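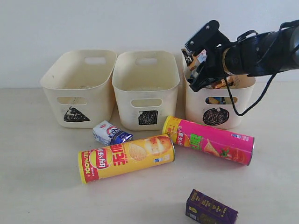

One reader of our draft thinks the policy never looks at the marks on the baskets at all and has only learned left, middle and right. I would like to know how to test that properly before we send the paper out.

The task is tabletop sorting. Three baskets have a triangle, a square and a circle drawn on the front in marker. Bags go to the circle, flat boxes to the square, and chip cans and drink cartons to the triangle. We trained on 694 demonstrations from the Bemness arm setup, and in every one of them the baskets stood in the same order. The inputs are one outside view and one wrist view.

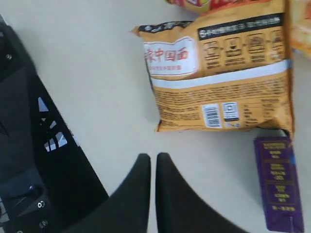
The policy gets no joint history, only the current views and a text command such as "put the noodles in the circle basket." With the baskets in the training order it places the item correctly in 15 of 20 trials. When we swap the triangle and the circle it drops to 4 of 20. I don't know if that settles the matter or if the swap breaks something else too.

Posted by benchrow, September 22, 2023

shelf_and_tray

Your reader is probably right, but I would not call it settled. Two things can go wrong after a swap and a single success number mixes them up. Split every trial into grasp and placement, and score placement only on trials where the grasp held. Then write down which basket the item went to, even when it was the wrong one.
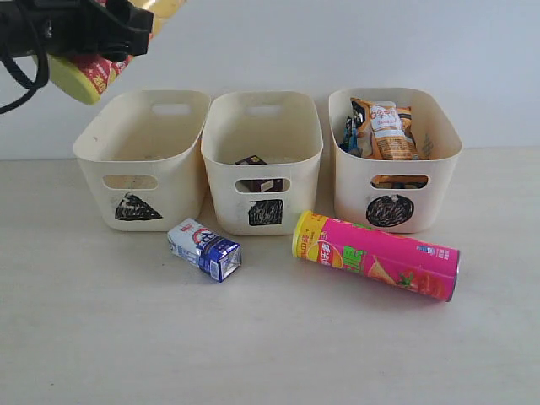

If the wrong placements nearly all land where the right basket used to be, the policy is using position. If they are spread over the three baskets, or the item lands on the table, the swap has upset it in some other way – reach, view, lighting on the marks. We had the second case on the Clerel sorting project and it took us until May to see it, since we were only logging pass or fail.

Also start the swapped trials with empty baskets. Once there are bags in one of them, the policy can match bag to bag and skip the mark. I would run that as a separate condition and report both.
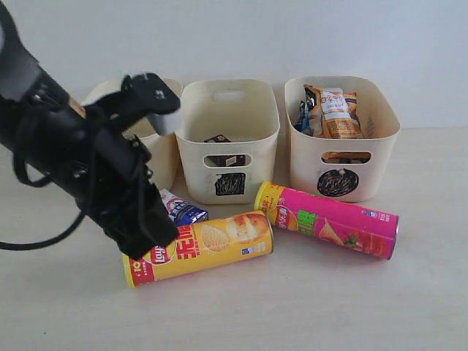
marlpit

Just collect more data with the order shuffled. Worked for us.

oddcrate

More shuffled data will help the robot but it doesn't answer what was asked. Keep the old policy for the test and train a new one on shuffled demos as the comparison.

Two cheap checks to add. Cover the marks with blank paper and leave the baskets in the training order. If the score stays the same, the marks were doing nothing. Then leave the baskets alone and change only the command, so the same can is sent to the square – that tells you if the text matters. The Merrick code has a script for random condition order. Use it, or you end up doing all the swapped trials at the end of the day.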